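The Anotton Boat

Phúc Sầm had wanted to ride the Anotton boat since he was small enough to be carried onto it, and on 1st September he stood on the landing at Skata with his ticket in his hand, grinning at everyone who walked past. 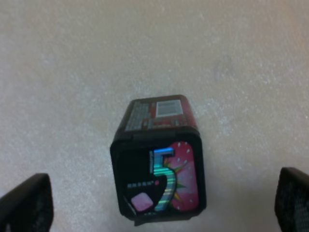
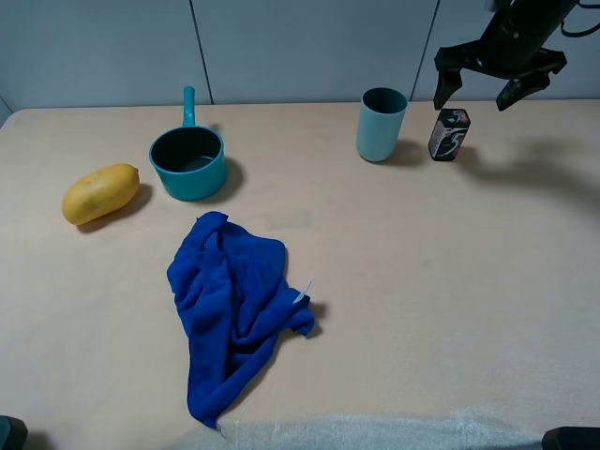 "You know there's a bus," said the woman in the ticket hut.

"I know there's a bus!"

"Bus takes 10 minutes."

"I don't want the bus," said Phúc, and she laughed and stamped his ticket twice for good measure.

The boat was called the Dernard, after the man who had built her, and she had been crossing the inlet for 76 years. She came round the point with her funnel smoking and her bell going – what a bell! – and every gull on the breakwater got up at once. Phúc's grandfather had worked her ropes. He used to say that you could hear her before you could see her, and in fog you could smell her before either, all coal and wet rope and fried onions from the galley.

There were no onions now, but there was tea, and Phúc bought a mug of it and went straight up to the top deck where the wind nearly took it out of his hands. The mate, Giáp, was coiling a line up there. He looked at Phúc for a long moment.

"You're a Sầm," he said. "It's the ears."

"My grandfather was on her for years."

"I know he was. He taught me this." Giáp held up the line and dropped it over the post in one lazy throw, without looking, and Phúc very nearly clapped.

They went out past the salt sheds and the old customs steps, and the whole of Skata slid away behind them, the chapel and the crooked row of net lofts and the school with its green roof. He had lived there all his life and had never once seen it from this side. It looked like somewhere he would want to visit!

"How many does she carry?" he asked.

"200, on paper. We had 363 the winter the road washed out. January, that was, and blowing hard. Your grandfather stood on the rail the whole way over, telling people to breathe in."

Phúc laughed so much he spilled the tea. He had heard plenty of stories about the boat but never that one, and he made Giáp tell it again from the beginning, with the priest's goat and the piano, and who had sat on the piano, and what she had played when they got to the other side.

By then Anotton was close enough to see the washing on the lines. The bell started up again. Giáp nodded at the coil of rope by the rail.

"Well, go on," he said. "See if it runs in the family."

Phúc put down his mug, picked up the rope and threw. It missed by a yard and went into the water with a slap.

"Again," said Giáp, hauling it in.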